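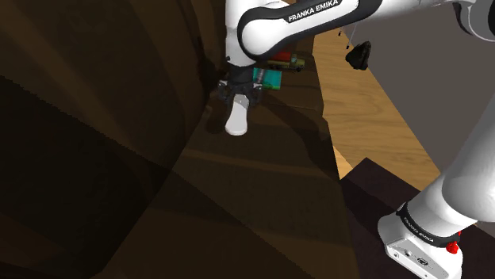
Norkach, March

Moving a chest freezer to an unheated garage – will it be OK?

Posted by kestel_garden

We are redoing the kitchen and the chest freezer has to go. The only place left for it is the garage, which is attached to the house but has no heat. In winter it gets down to 20 degrees Fahrenheit out there on the worst nights. In summer it gets hot, but there is shade on that side most of the day.

The freezer is a Noremow, four years old, and the manual only says "for indoor use." It doesn't give a temperature range. It holds mostly garden vegetables and half a pig, so I'd rather not find out the hard way. Do I need to do anything to it, or can I just plug it in out there? The outlet is a GFCI and I have read different things about that too.

bluepail

Mine has been in the garage for years with no trouble. Just plug it in.

Ogbonna Appliance Repair

The cold is less of a problem for a chest freezer than for a fridge with a freezer on top. In a combined unit the thermostat is usually in the fridge part, so when the garage is cold the compressor hardly runs and the frozen food can soften. A plain chest freezer has its thermostat in the freezer compartment, so that particular thing doesn't happen.

What can happen is that the oil in the compressor gets thick in very cold weather and it has a hard time starting. Some makers sell models marked "garage ready" for that reason. Call the maker with the model number from the plate on the back and ask for the lowest room temperature it is rated for. If they say 40 and you get 20, it may still run, but you are outside what it was built for and the warranty probably won't help you.

Summer is harder on it. Leave a few inches of space on every side, don't stack boxes against the vents, and expect a higher electric bill in July and August.

For the move, empty it, keep it upright, and let it stand for a few hours before you plug it in. If it had to be laid down, leave it standing overnight. Set it on level ground, up on blocks if your floor gets wet.

On the outlet – keep the GFCI. Most local codes require it in a garage. The worry is that it trips while you are away and you lose the food. Buy a freezer alarm with a battery and put the sensor in the middle of the load. And no extension cord.

tworowsofbeans

Agree on the alarm. We lost 17 quarts of strawberries when the outlet tripped during a storm and we didn't notice until the smell. The outlet was behind the snow shovels. I'd also put a lock on the lid if the garage door stays open a lot and you have small kids around.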